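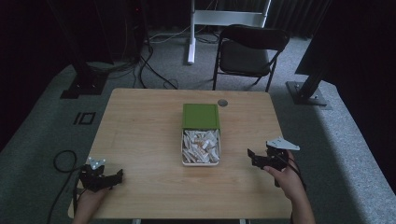

Lemon balm is easy to grow and hard to dry well, and Sheena Tennant has spent most of her working life on the second part of that. She grows it outside Menzies and sells it as loose tea under the name Pemau. The plant is a member of the mint family, with soft, wrinkled leaves that smell of lemon when you rub them, and people have been drinking it for nerves and upset stomachs for centuries. Dried, it weighs next to nothing. To give me an idea of the bulk, Tennant points to the open box with the green lid on the table, its white tray heaped with crumpled paper. "A pile like that, if it was leaf, you'd hardly feel it in your hand," she says. "People order by weight and they're surprised by the size of the bag."

She started 20 years ago with a few plants from a neighbor and now keeps 444 of them in long rows on a slope that faces east. The number has stayed the same for several seasons. She says it is what one person can cut in the time between the dew drying off and the heat of the day, if the cutting is spread over a week.

"I tried more. I had leaf going black in the crates because I couldn't get it onto the screens fast enough. Lemon balm bruises if you look at it. Peppermint will forgive you, and thyme doesn't care at all, but balm you have to pick and spread the same morning."

The cutting starts just before the plants flower, when she finds the scent strongest. She takes the top two-thirds of each stem with shears and leaves the rest to grow back. In a good year there is a second cut, and sometimes a small third one that she keeps for her own kitchen. By November the rows have died down and she puts straw over them.

Most of what we talked about was drying. Tennant uses screens stacked in a dark shed with a fan at one end, and no heat unless the weather is damp. The lemon smell comes from oils that the leaf holds only in small amounts, and they go off into the air easily.

"If the whole shed smells wonderful, that's your tea leaving," she says. "Visitors love it. I'm standing there thinking, well, there it goes."

For a while she sent part of the crop out to Karkon, where there is a shared dryer that several growers rent by the shelf. It was quicker, and the leaf came back bright green, but it had less taste. She thinks it was run too warm for balm because the other growers were drying roots. She stopped after two seasons. She has nothing against the dryer and still uses it for dandelion.

At home, she says, nobody needs a shed. Small bunches hung upside down in a closet will do, or single leaves laid on a clean cloth with space between them. A kitchen oven is usually too hot even at its lowest setting. The leaf is ready when it crackles and the stem snaps. If the stem bends, it goes back.

"Then whole leaf into a jar, lid on, out of the light. Don't crumble it until you're making the tea. I know the crumbled stuff fits better in the jar. I know. But it'll be hay by spring."

I asked what people buy it for. Sleep, mainly, she said, and after that stomach trouble and what her older customers call nerves. She is careful about how she answers them. The label on a bag of Pemau says lemon balm leaf, the weight, and the year it was cut. There are no claims on it.

"I'm a grower. Somebody tells me they had a cup and slept, I'm pleased. I had a cup last night and I was up at three. It's a mild plant."

The research is in line with that. There have been a number of small trials of lemon balm for anxiety, mood and sleep, and several found some benefit. Many of them used concentrated extracts in capsules, though, and some used it mixed with valerian, so they say less about a cup of tea than people tend to think. The trials were mostly short as well, and there is not much to go on for anyone wanting to take large amounts over a long time.

For that side of things Tennant sends people to Ásdís Kjærgaard, a pharmacist who gives talks on herbs and medicines at Kidora, the health shop in town that stocks the tea. I spoke to her by phone afterward. She has no objection to lemon balm tea for most healthy adults, but there are people she wants to ask questions of first.

"If you take something to help you sleep, or anything for anxiety that makes you drowsy, I want to know before you add this," Kjærgaard says. "The same if you have a thyroid condition or take thyroid medicine. With a weak tea it may not matter. With capsules I would be more strict, and I would want your doctor to know."

She gives the same advice to people who are pregnant or breastfeeding, as there is little good information either way, and to anyone with surgery coming up. Her other complaint is with people who leave herbs off the list when they are asked what they take. "They say, no, nothing, only some tea. Then I ask how much tea, and it is a pot every night with three kinds of leaf in it. Please write it on the list."

Back at the table, Tennant made a pot so that I could try it. Her method is two teaspoons of whole dried leaf to a cup, crushed in the palm on the way in, with water just off the boil. She puts a saucer over the cup to keep the steam in and leaves it for 6 minutes. Most packets say less. She finds the shorter time gives you the smell and not much else.

It tasted of lemon peel and grass, with something close to mint behind it. There was no sourness, which surprised me, and it didn't need honey. Tennant sometimes adds a little dried apple in winter. She doesn't care for it with milk but says she has customers who swear by it that way and she has given up arguing.

Fresh leaf makes a lighter drink and you need a good handful of it. She also chops it into fruit salad, and puts it in with a roast chicken, and she freezes the small leaves in ice cubes for her grandchildren. What she won't do is sell it fresh. By the time it got to the shop, she says, it would look like something from the bottom of a lunch bag.

For people starting out she recommends one plant, in a pot, and not in the ground beside anything they are fond of. Lemon balm doesn't run underground the way mint does, but it seeds itself freely, and the seedlings turn up in paths and between paving stones. Cutting it before it flowers takes care of most of that. It will put up with part shade and poor soil. It doesn't like sitting in water. An old plant gets woody in the middle, and every 3 years Tennant digs hers up, splits them with a spade and throws the center on the compost.

"I've never managed to kill one by splitting it," she says. "I killed plenty with kindness at the start. Too much feed. They get big and floppy and they don't smell of anything."

The first cut was still a few weeks off when I visited. Last year's leaf was nearly gone, and she had two bags set aside for Kidora and a jar on the shelf for the house. Orders for the new crop are taken once it is dry and weighed, and she won't put names down before then.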